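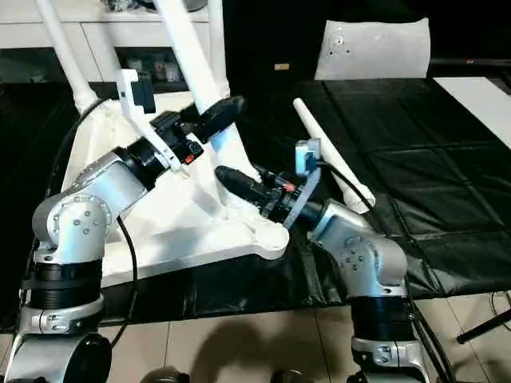
What is a folding clothes airer?

A folding clothes airer is a free-standing rack with rails or lines for drying laundry and legs that close flat for storage. It uses no power of its own and depends on moving air to carry moisture off the fabric.

The term covers several designs that have little in common beyond the fold. The winged airer has a flat central deck with a hinged panel on each side. The tower airer stacks its rails on a tall upright. The accordion airer, usually the oldest type found in a home, opens on crossed slats. Sellers also use "clothes horse," "drying rack" and "maiden" for any of these, with no consistent rule.

Origins

Popular histories often claim that the airer dates to 1310, on the strength of a household inventory from Herirmont that lists "a horse for linen." The claim is weak. The entry gives no size, no price and no mention of hinges, and the same word was used for trestles and saddle stands. Hae-won Yeom, who reviewed the inventory in a study of domestic furniture, concluded that it shows only that linen was kept on something. Later writers have gone on repeating the date without her caution.

Firmer evidence comes from trade catalogs, where folding racks appear as ordinary goods that needed no explanation. Coated metal tube later replaced wood in most cheaper models.

Claims about capacity

Makers describe their airers by total length of drying rail. The Parnwood Koo, a winged model, was sold as offering 16 meters. The figure counts every rail end to end, including those set too close together to hold two wet towels at once. Martim Cordeiro, writing in a consumer newsletter, argued that usable length on most winged models is far below the printed number. His own method was loose, and he never published his measurements, so his argument should be taken as a fair complaint and little more.

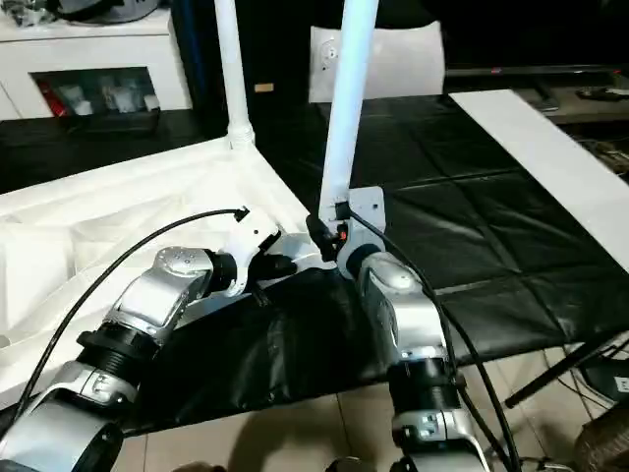 Durability claims deserve the same doubt. Kombridge advertised a hinge tested to 3000 openings, but did not say whether the rack was loaded during the test. An empty airer puts very little strain on its joints. The usual points of failure are the plastic end caps, the leg lock and the welds where thin rails meet the side bars, and a hinge test covers none of them.

Indoor drying and damp

A full load of washing can release a good deal of water into a room. Advice leaflets commonly blame airers for mold, while sellers of dehumidifiers do so with particular energy. The effect depends on room size, heating, outside weather and whether a window is open, and few of the leaflets give any of these. A cold room with poor airflow may well grow mold with or without laundry in it.

Heated airers

Heated versions pass current through the rails. They are promoted as a cheap substitute for a tumble dryer, and comparisons tend to set the hourly cost of one against the hourly cost of the other. This flatters the airer, which may need to run all night. Fabric dries quickly where it touches the rail and slowly elsewhere, so most users end up turning the clothes or covering the whole rack with a sheet.

See also: Clothesline; Pulley airer; Tumble dryer; Wringer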